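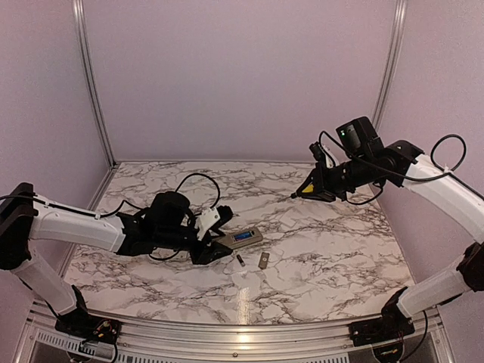
Speaker notes: Buying a two-arm bench cell on a small shop budget
Lesia Onyshchenko, Kuvcombe
Slot is 20 minutes plus questions. Handout goes out at the door.

Slide 1. Who I am
I run equipment planning at Kuvcombe. We repair and refurbish handheld meters, mostly for building contractors. My job is to say what we can afford and when. I'm a buyer with a spreadsheet, so engineering questions go to the end, and I may pass on some of them.

Slide 2. The job we were buying for
A handheld unit comes to the bench. Small parts come off it, get sorted, and go back on or get replaced. The hard part for a machine is the size of the pieces next to the size of the device. Say this slowly. Most of the quotes we got at first were for arms sized to move boxes.
One arm can pick a part up. With two, one can steady the device while the other works. That decided the basic layout before we talked to any vendor.

Slide 3. What we asked for
Two small arms, facing in over one tabletop. A camera on each wrist. Plain walls on the back and both sides. Aluminum extrusion for the posts and front rail, so we could move things later without calling a welder.
Mention: we wrote this on one page. The page went to three vendors. Zulance and Eteck answered with full quotes. Trương quoted the enclosure and frame only, and they were the cheapest on that part by a good margin, so we split the order.

Slide 4. Where the money went
Don't read the whole table. Point at three lines.
Arms and controllers, the largest line, as expected.
Grippers and spare fingers. We had this down as an accessory. It should have had a line of its own from the first draft. If your parts are small, you will try more than one fingertip shape, and each one costs money and a day of setup.
Cables, connectors and mounts. We budgeted $400 for this and went over it in the first month. Cables on a wrist flex all day. Loops need enough slack to let the joint turn and not so much that they catch on the camera bracket. Buy spares with the first order. The shipping on a single cable is what hurts.

Slide 5. Hours, the part people skip
We logged 177 staff hours before the cell was in regular use. That covers assembly, leveling, wiring, camera setup and teaching the first task. None of it was in the vendor quotes and only part of it was in my plan.
If your finance people count labor against the project, put the hours in before you ask for approval. If they don't, put them in anyway and show them separately. I had to go back with a revised sheet in October and I would not like to repeat that meeting.
Pause here for questions if the room looks awake.

Slide 6. Small choices that cost us
Tabletop: we took a white marble-pattern top because the supplier had it in stock. It wipes down well. It also has gray and brown veins in it, and many of our parts are gray or brown. If I ordered again I would pay for a plain top in one flat color. Get a sample and put your own parts on it.
Lights: shiny metal rails and smooth tops throw reflections. Price some diffused lighting from the start.
Floor space: measure with the elbows out. Our arms reach wider than their bases, and the drawing showed only the bases.

Slide 7. Lead times
Eight weeks for the arms. Another eight for the second set of grippers, ordered late, which was my mistake. The frame came early and sat in a hallway.
Order the slowest item first, even if the rest of the list is still in draft.

Slide 8. What I would put in a first-year plan
The cell itself, quoted in writing.
Spare fingers and cables, bought up front.
Staff hours, by name and by week.
One set of real parts set aside for testing, which should not go back into stock.
A date to review the task list and drop whatever is still faster by hand.

On that last one: we dropped two tasks. Have the list ready, someone will ask which. Battery doors and label removal.

Slide 9. Questions
If asked about payback, say we set our target at three years and have not reached the end of the first. Don't guess.
If asked about vendor discounts, refer them to the vendors.
Budget template is on the back of the handout. Remind people the blank rows are for them to fill in.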